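Workshop notebook, January, knocking-in and rebound

Finally got a proper go at the rebound rig this morning and I'm so pleased with it! The two Gilcombe bats are oiled, rested and numbered, and the drop tube is standing straight now that the foot has been packed out with a bit of old grip rubber.
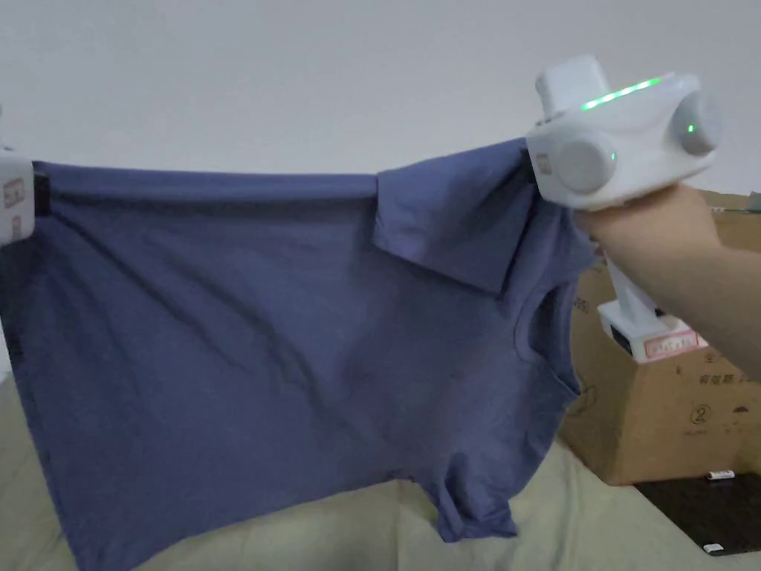 Bench notes by Colleen Li
with additions from Gaétan Gagnon

Started with bat 1 (the heavier one, big spine, low middle). Six drops onto the sweet spot before any mallet work, using the old club ball, then the same again near the toe. The toe sounds awful. Dull, flat, like hitting a fence paling. The middle already pings, though, and it's hardly been touched.

Mallet work after that, edges first, glancing blows only. Gaétan likes to go in at a steeper angle than I do and we had a good long argument over it. His edges come up rounder and mine come up smoother, and I can't say yet which lasts better against a new ball. We've agreed to split it: bat 1 his way, bat 2 mine, same hours on each.

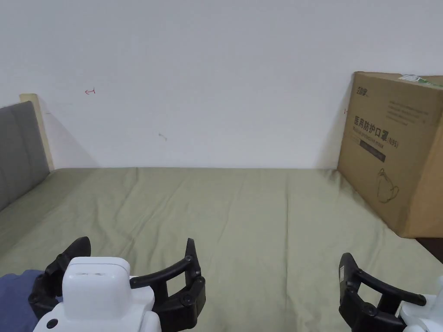

Should the toe get as much mallet time as the middle?

Less, and softer. The toe is thin and splits easily, so we stop as soon as the surface stops marking under a light tap, and put the extra hours into the lower middle where the yorkers get dug out.

Bat 2 is the one I'm excited about. Beaudoin sent the cleft over with wide, slightly wonky grain and apologised for it in the note, but it's lovely stuff to work. After 12 minutes on the face it had started giving that deeper knock, much sooner than I'd expected. Rebound height was up a touch as well (pencil marks on the tube, so take it as a rough guide). I'd like to repeat it with a fresh ball before getting carried away.

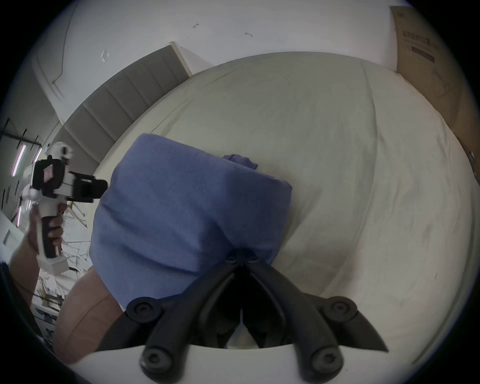

Grips and handles

Tried the Dirura grip on bat 2. It rolled on easily with the cone and a dab of talc, and the twist sits nicely under the bottom hand. Bat 1 has the Zutum one, thicker, which Gaétan prefers because he holds the bat like he's strangling it. Took it off again once to move the join round to the back. Worth doing, the ridge was right under the thumb.

Both handles flex about the same when you lean on them. Bat 1 creaks very slightly near the splice. Could be the oil, could be glue. I've put a pencil tick beside it and want to hear it again tomorrow before anyone faces a bowling machine with it.

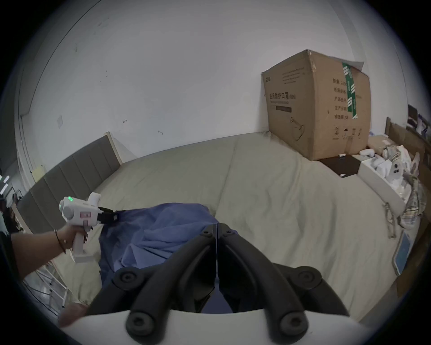
If the creak is still there we'll pull the grip back and look at the binding, and bat 2 can go to the nets on its own. I'm hoping for throwdowns first, old ball, nothing quick, then a look at the edges under the lamp. Gaétan has already put his name down to bat, of course, and I've put mine down right above it!

To get: linseed oil, fibre tape, a new mallet head, more talc.

Filed under: Bat Making, Cricket Gear, Bench Notes
2 comments | 6 shares
We use cookies to remember your settings. Accept | Manage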